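Kisstead Housing Association: In conversation with our Head of Resident Services

Published 9 May 2018

When the Kisstead Housing Association took over the Rosser estate from the former district landlord, it inherited 485 homes, a long list of outstanding repairs and a residents' handbook that had last been revised when the estate still had a rent office with a counter. The Association's Head of Resident Services, who joined from a neighbouring landlord the same year, was asked to put the second and third of these in order. We met at the Association's offices on Pinell Road to discuss what has changed for tenants and what has yet to be done.

The conversation began with repairs, as most conversations with residents do. "People will forgive a landlord for a good deal if the boiler is mended when we said it would be," the Head of Service remarked. "What they will not forgive is taking a day off work and sitting in for a visit that does not happen. We were doing that to people far too often."

Under the previous arrangement, appointments were offered as a whole day. Residents may now choose a morning or an afternoon visit, and receive a telephone call when the operative leaves the previous job. Missed appointments are logged separately from late ones, a distinction the Head of Service was keen to defend. "If you put the two together the figures look tidier and you learn nothing from them. A gas engineer who arrives at half past one for a morning visit has been delayed. A gas engineer who never arrives is a failure on our part, and I want to see it written down as such."

The backlog itself stood at 214 jobs at the time of transfer. Most were small: dripping overflows, loose stair rails, extractor fans that had stopped working. A minority were more serious, in particular the damp in the ground-floor flats of Kindov Court, where the original air bricks had been covered during paving works. Those flats have been treated and will be inspected again in September, once the plaster has had the summer to dry out.

"I should not like anyone to think Kindov Court is finished," the Head of Service said. "Two of the tenants there have told me quite plainly that they will believe it when they have been through a winter, and I think that is fair."

Discussion turned to the handbook. The new edition runs to fewer pages than the old one and has been rewritten in everyday language after a reading group of tenants went through the first draft. Their comments were frank. The section on succession of tenancy was returned with a single line written across it asking what it meant. It has since been redrafted, and the Association's solicitors were asked to check that nothing had been lost.

Of the residents who returned the handbook survey, 147 asked for more information on service charges. This is now given in a separate leaflet, issued with the annual statement, which shows the cost of grounds maintenance, lighting and cleaning for each block. The Head of Service acknowledged that the leaflet had prompted a number of complaints. "Some blocks were paying for window cleaning that was not being carried out. We would not have found that out so quickly if we had kept the charges as one lump sum. Refunds have been made."

On the subject of rents the Head of Service was more guarded, noting that the annual review is a matter for the Board. Tenants who are worried about arrears were urged to get in touch early - the money advice officer holds a drop-in session at the community room every week, and no appointment is required.

Asked what remained at the top of the list, the answer was door entry. The system at the Rosser blocks is old and spare parts are hard to obtain. A replacement has been costed at three of the blocks and residents will be consulted before any contract is let. "They live with the door. They should have a say in it."

Copies of the new handbook may be collected from the Pinell Road reception during office hours or requested by post. Large print copies are available.

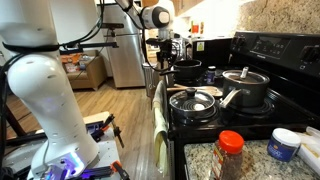 White robot arm with black cables strapped around its column.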